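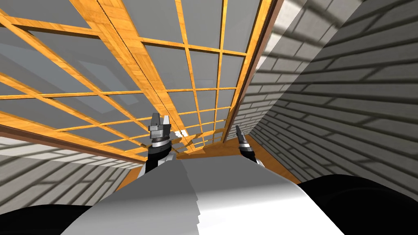

Two arms, both reaching for the far end.

Monday, October 12, 2020

I have gutters! New ones, I mean, and I'm so happy with them that I went and stood outside in the rain last night in my slippers to listen. My neighbor Agnese saw me from her kitchen and waved, and I waved back and pointed up at the downspout like a crazy person.

Some background for those of you who have only read the sourdough posts. The house in Alton is a plain little gable-roofed thing from the fifties, and the gutters on it were in short sections, each one joined to the next with a seam and a lot of old caulk. Every one of those seams leaked. The back corner by the porch was the worst. Water came over the edge in a sheet, hit the flower bed, and splashed mud up the siding to the height of my knees. I kept washing the siding. For three years I washed the siding!

In June I finally went up the ladder with a garden hose and had a proper look. (Maarja held the ladder. She also held both our coffees, so I'm not sure how much holding the ladder got.) I ran the hose at the far end of the back gutter and watched the water come toward me, slow down, and then stop in the middle and sit there. The whole run had sagged. The spikes that held it to the fascia had worked loose and two of them came out in my fingers, like pulling candles out of a cake.

Behind the gutter it was worse. The fascia board was soft enough at the corner that I could push a screwdriver in up to the handle. I came down the ladder, sat on the grass and ate a granola bar.

So then came the quotes. The first was from a company over in Meredith, and it was $1,127 for the gutters with the fascia repair as a separate item to be figured out "on the day." I don't like on the day. The second was from Volodymyr Vasylenko, who did Agnese's place last year, and he spent a good long time poking at the boards before he would give me any number at all. His came to $700 for the gutters and $325 for the fascia and a strip of drip edge along the back, which we had never had. I didn't even know what drip edge was! It's a bent piece of metal that goes under the first row of shingles and sends the water out into the gutter, so it can't curl back underneath and soak the wood. Mine had been curling back underneath and soaking the wood since before I was born.

I said yes on the spot, and then I had to wait until fall, what with everyone being home this year and looking at their own gutters.

The day itself was so much fun to watch. I had a call at nine and I'm sorry to say I heard none of it. They make the gutter in the driveway! There's a machine in the back of the truck with a big roll of flat aluminum on one end, and out of the other end comes a gutter, all in one piece, as long as the house. Volodymyr and his helper walked it around the side yard like they were carrying a very long canoe. No seams along the whole back wall, just the corners, and those get sealed from the inside.

A few things I learned, in case you have a job like this coming up:

Ask about slope. Mine drops a quarter inch for every ten feet, and from the ground it looks perfectly level. The old ones were hung level on purpose, I think because somebody liked how it looked.

Hidden hangers with screws are so much better than spikes. They clip inside the front lip and screw straight into the fascia, and you can't see them from the yard.

Get the bigger downspouts. We have a silver maple over the back porch and it drops those helicopter seeds by the bucket. The old downspouts were skinny and packed solid all the way to the elbow. I pulled out a tennis ball too, and what might have been a nest.

Move the water away from the house. I had a splash block under each spout, and both had tipped back toward the foundation. The back spout now has an extension that carries everything past the flower bed and out onto the lawn, where the slope takes over.

I went back and forth on gutter guards and decided to hold off. Natália has the mesh kind and loves them, but she has pines and I have maple, and I would like to go through one whole season of leaves first and see what I'm dealing with. Cleaning is on my list for the weekend after the maple lets go. If any of you have guards under a maple, please tell me which kind and whether you still have to climb up there.

Color, for those who asked: I went with plain white. I held a brown sample up against the trim for ages, and Maarja said it looked like an eyebrow, and after that I couldn't see anything else.

Next up is painting the new fascia while the afternoons are still warm enough. I've got the primer on the front half already and paint in my hair.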